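Laundry robots manage the pick, still struggle with the fold
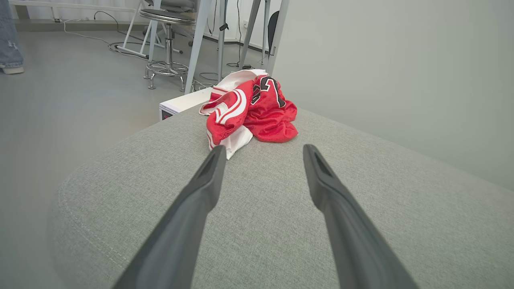
Two-fingered arms can now lift a garment from a soft surface with fair reliability, but turning it into a folded item remains slow and prone to error, according to test results released on Sunday by Zitura, a small automation firm that works on household and shop-floor handling.

The firm ran 1428 attempts with single garments dropped at random on furniture, tables and shop counters. The arm picked up the item and held it clear of the surface in 1098 of them. Results for the next steps were weaker. Finding two usable corners or shoulder seams, spreading the garment and making the first fold took up to four minutes, and a large share of attempts were stopped by the operator before the first fold was made.

"Picking is mostly a geometry problem, and we have decent tools for it," said Aisling Mac Giolla, who led the tests. "Once the cloth is in the air its shape changes with every movement. The software has to work out again what it is holding."

Sportswear was among the harder categories. Mesh jerseys are light and slippery, and a sleeveless cut leaves large openings that look much like the neck when the garment is bunched up. Printed numerals help in one respect, as they tell the software which side is the outside, but a fold through the middle of a digit often led it to treat one number as two separate marks. Towels and pillowcases gave the best results. Fitted sheets were left out.

The surface also matters. On a hard table the fingertips can press down and slide under an edge. On upholstery the padding gives way, and the arm may pinch the cover along with the garment. Zitura's controller checks the pulling force after each grip and lets go if it rises too quickly. Prakash Sastry, who wrote that part of the software, said the check had cut snagging but added a short pause to every pick.

"You notice the pause," he said. "A person would have the shirt over their arm by then."

Camera position is a further limit. A camera close to the fingers gives a sharp view of the cloth at the moment of contact, but loses most of the garment as soon as it is raised. A second, fixed camera helps with this, though it needs to be set up again whenever the arm is moved to another room. Mac Giolla said the firm had not decided whether a home version could depend on one.

Shops may be easier customers than homes. Bilto, a clothing retailer, has been looking at whether an arm could clear fitting-room returns after closing, when speed is less important. Its operations manager, Orestis Zacharopoulos, said sorting and hanging would be of more use to his stores than folding. He wants to see 1000 garments handled in a row with no member of staff stepping in – a target Zitura has not yet tried.

Thư Tăng, who runs a commercial laundry and has followed the tests, was cautious. Her staff fold a T-shirt in a few seconds, and she said a slower machine would make sense only if it could be left alone overnight. "If someone has to stand next to it, I have paid for two workers," she said.

Zitura plans a further round in July with 4000 attempts, using mixed piles in place of single garments. Separating one item from a heap is expected to lower the pick rate at first. The firm has given no price and no release date for a product.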